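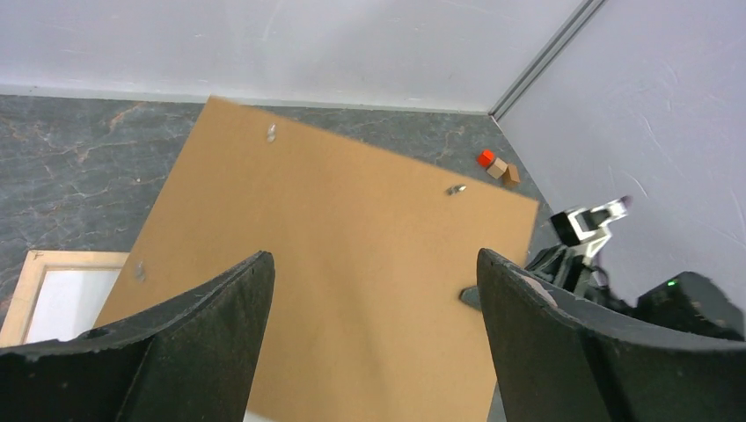
# How Our Robot Club Gets Two Arms to Share One Job

Hi! I'm Ayanda Xaba, and I help run the after-school robot club at Prendau. Kids ask me all the time what we do in there, so I'm writing it down (you can read it out loud to your little brother if he's bugging you).

Our project this year is called Fjeld. We have two robot arms, and we want them to handle a picture frame and a big flat board together. Easy, right? You could do it with your eyes closed!

Well, try this. Sit next to a friend. Each of you puts one hand behind your back, so you have one hand each. Now pick up a big book together and turn it around — no talking! Did it tip? Did you both pull at once? Our arms have the very same trouble.

## What's a gripper?

A gripper is a robot's hand. Ours have two black fingers that open and close, kind of like the tongs you use for spaghetti. You have knuckles and soft fingertips and skin that can feel things. A gripper with two fingers has to do everything by pinching.
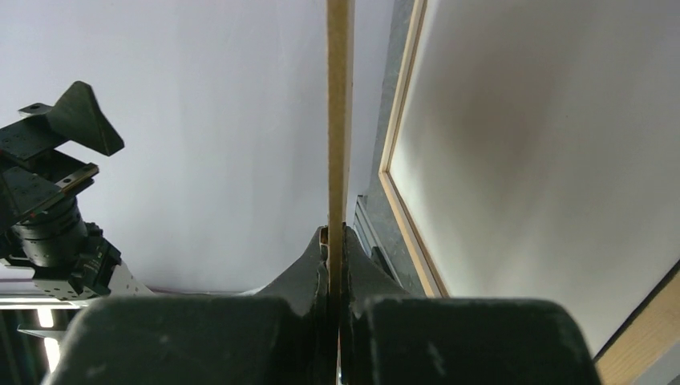 Pinching a thin piece of wood is a good test. The fingers have to line up with it first. If they come in crooked, the wood can twist. If they squeeze too lightly, it can slide right out, and then somebody in club yells "timber!" (it's usually Nigel).

## How does the robot know where things are?

It has cameras! There's one near each gripper, looking out past the fingers, so the arm gets a close-up view of whatever it's reaching for. But a close-up can fool you. Hold this page right up to your nose. You can see a letter or two really well, but where did the rest go? That's why it helps to have another camera farther back that can see both arms together.
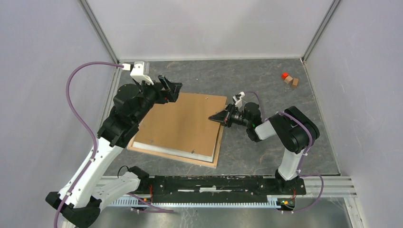 Big flat things are tricky in their own way. An arm can't wrap its fingers around a whole board, so it has to go for an edge or a corner. And the arms have to stay out of each other's way, too. We call it a "high five" when they bump, and we do NOT want high fives.

## Our practice book

We write every try in a green notebook. So far we're up to 771 tries, and Nigel Rudd wants us to hit 900 before the club show in May. He draws a tiny frowny face next to each drop. I draw hats on them.

## Try it at home

Grab two pairs of kitchen tongs, a friend, and a piece of cardboard. Put the cardboard flat on the table and see if you can lift it together and set it back down in the same spot. Give yourselves 5 tries, and write down what went wrong each time. Then switch sides and go again!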